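Workshop tips: looking after the oils and fluids in your garage

I love a well-kept fluids shelf! Engine oil, gear oil, coolant, screenwash, a bit of grease for the hinges: get them sorted once and every small job on the car goes quicker. These are the habits I've picked up over a good many winters in a cold single garage in Seltgate.

Write the date on the bottle
The minute you break the seal, write the month and the mileage on the label in permanent marker. "February, top-up" is plenty. I keep one pen tied to the shelf on a string and it's the best thing in the whole garage.

Keep coolants apart
Coolant colour tells you very little. Two pink ones can be made to quite different recipes, so go by the specification in your handbook and match it to the back of the bottle. If you buy concentrate, mix it with deionised water in a clean jug before it goes anywhere near the car. I use one jug for coolant only, with a big C on the side.

Top up in small goes
When the dipstick is low, pour in 200 ml, wait a few minutes for it to drain down, then wipe and check again. It's so easy to sail past the top mark when you're in a hurry (I have, and drawing it back out with a syringe is a miserable way to spend an evening). Park on level ground first, and don't trust a reading taken straight after switching off.

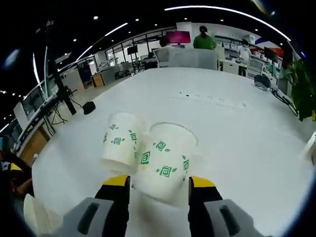 Photo: Itdale Workshop Notes

Gear oil likes a warm room
Thick gear oil crawls out of the bottle on a cold morning. Bring it indoors overnight and it'll run down the tube beautifully! Always undo the filler plug before the drain plug, too. If the filler turns out to be seized, you'll still have oil in the gearbox and can drive to someone with a bigger spanner.

Funnels
Have three: a long thin one, a wide one and one with a mesh. Wipe them out after every use and hang them upside down inside a clean bag, otherwise they collect grit and the grit goes straight into the engine.

Keep a little book
Mine goes back years. Last oil change at 3,500 miles since the one before, 886 ml of top-up in between, all written down. You soon get to know what your engine normally uses, and a sudden jump stands out on the page.

Old oil
Pour it back into the empty container, screw the lid down hard and take it to the oil bank at your recycling centre. Never tip it down a drain, and don't mix it with old coolant or they may refuse the lot. Oily rags should be laid flat outdoors to dry before they go in a lidded metal bin.

Next time: getting a stuck sump plug out without rounding it off.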